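Comparing Fuel Use of a Small Delivery Van With and Without a Roof Rack

Project report, second year, Vehicle Technology
Submitted Sunday, November 3, 2024

1. Why I chose this topic

Many small businesses in our city leave the roof rack on their van all year, also when they carry nothing on it. I worked in August for a tile shop, Breloso, and their van had a rack which was used maybe one day in the week. The owner believed it makes no difference to the fuel. I wanted to check this with simple tools, because I do not have access to a wind tunnel and our department does not have one either.

2. The vehicle

The van is a front wheel drive model with a diesel engine and a five-speed manual gearbox. It was serviced before the test at the Pryor garage, where they changed the oil and the air filter. The tires were the same during the whole test and I set the pressure each morning when they were cold. The rack is made of steel, with 3 cross bars, and it weighs 26 kilograms together with the feet.

3. Method

I drove the same route each time, from the shop to the Flerkura industrial park and back. The most part of it is highway, where the air resistance should be easiest to notice. At the start and at the end I filled the tank at the same pump, until the first click of the nozzle. I did not use the trip computer for the result, only the litres on the receipt and the distance from the odometer.

I made four drives with the rack and four drives without it. The order was mixed, so that the weather would not favour one side. On two mornings the wind was too strong and I did not drive.

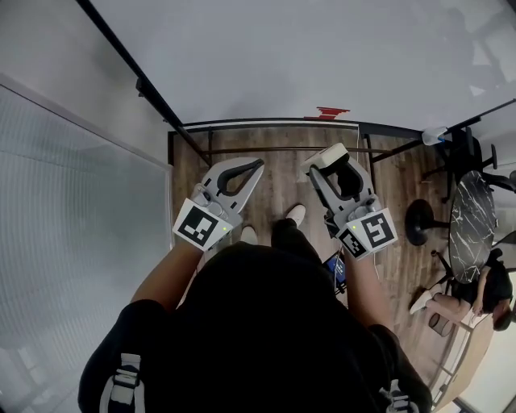
The load was kept the same also. I put bags of sand in the cargo area and fixed them with straps behind the bulkhead. The windows were closed and the air conditioning was off, which was not very pleasant in August.

4. Results

In every pair of drives the van used more fuel with the rack. The difference was small on the city part, as far as I can judge from the fuel gauge, but I could not measure the two parts separately. There was also more noise in the cabin above 80 km/h — a whistling sound which came from the front bar.

One drive with the rack gave a value much higher than the others. I was standing a long time in a traffic jam on that day, so I repeated the drive and used the second value. Both values are in my table in the appendix.

5. Weak points

Filling to the first click is not exact. The engine speed was over 3000 rpm for a short time on the hill before the park, and I could not keep it equal in all drives. A longer route would make these errors smaller. I would also like to try the plastic wind deflector from Nuro, but it did not arrive before my time with the van was finished.

6. What I recommend to the shop

Take the rack off when it is not needed for some weeks. Two persons can do it with a 13 mm socket, and the bolts should get a little grease before they go back.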